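Speaker notes: Student Robotics Project, end-of-term presentation
Presenter: Jingyi Fan, project supervisor
Slides advance on the presenter's signal. Notes for Nuno Amaral are marked NA.

Slide 1. Title

Good afternoon, and thank you to the school for the use of the hall. My name is Jingyi Fan and I supervise the two-arm project at Edetero College. I am joined by Nuno Amaral, who teaches the practical sessions and will answer technical questions at the end.

(Wait for the lights before moving on.)

Slide 2. What the students were asked to do

The project is open to students in their final two years. In May they were given a single task: to make a pair of small robot arms pass, hold and separate light objects between them. They were to write the control program, set up the workspace and keep a full record of every attempt. The mark is awarded on the record as much as on the result.

State clearly that no previous experience of programming was required. Parents asked about this last year.

Slide 3. The group

There were 11 students this year, working in three teams. The teams chose their own names: Winby, Tripathi and Prokent. Each team had the arms for one session a week and used the remaining time for planning and for writing up.

NA to stand here if any of the students are present.

Slide 4. How a session runs

A session lasts 90 minutes. The first part is given to checks. Students inspect the mounting brackets, follow each cable along the arm by hand and move every joint slowly through its range with the power off. They then start the program at reduced speed. No student reaches into the enclosure while the arms are powered. This rule has been kept without exception, and the governors should hear that said.

The final part of the session is for the log. Each entry gives the object used, the starting position of both arms, the outcome and the student's own remarks. A failed attempt must be entered in the same detail as a good one.

Slide 5. Attempts recorded

The three teams entered 1,169 attempts in the log between them. Of these, 919 were marked as complete under the rules the students had agreed at the outset. An attempt is complete when both grippers have closed on the object and it has been held without being dropped.

Pause. The figures are on the handout and need not be read twice.

Most of the remaining attempts failed at the same point, when the second gripper arrived. If it came in too far, it pushed the object out of the first. Team Tripathi wrote a slower final approach, which the other two teams later adopted with acknowledgement.

Slide 6. Two arms, one object
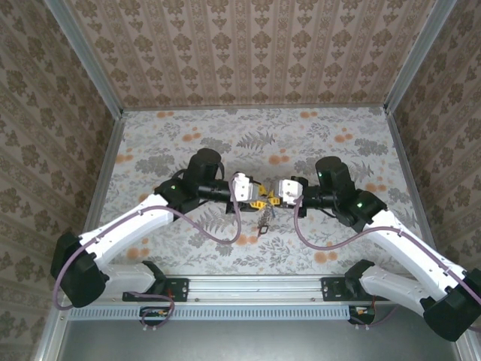
Both grippers on the yellow plastic pieces, with the chain hanging below.

Give the audience a moment with this slide. The point to make is that each arm has only one side of the object to work with, and that the two must agree on where the middle is. The students spent several weeks on that question alone. The chain adds to the difficulty as it can swing when the arms move, and team Winby kept a separate page of remarks on it.

If asked about the green lights at the elbows, pass to NA.

Slide 7. What the students reported

Read the two extracts from the handout. The first is from team Prokent, on the value of changing one setting at a time. The second is from team Winby, on learning to read another team's notes. Do not name individual students.

Slide 8. Next year

The project will continue with the same equipment. We ask for one further session a week, so that a fourth team may be admitted. Written comments on the proposal should reach the school office by 29/12/2024.

Questions. NA to take those on equipment and programming. JF to take those on marking, places and timetable.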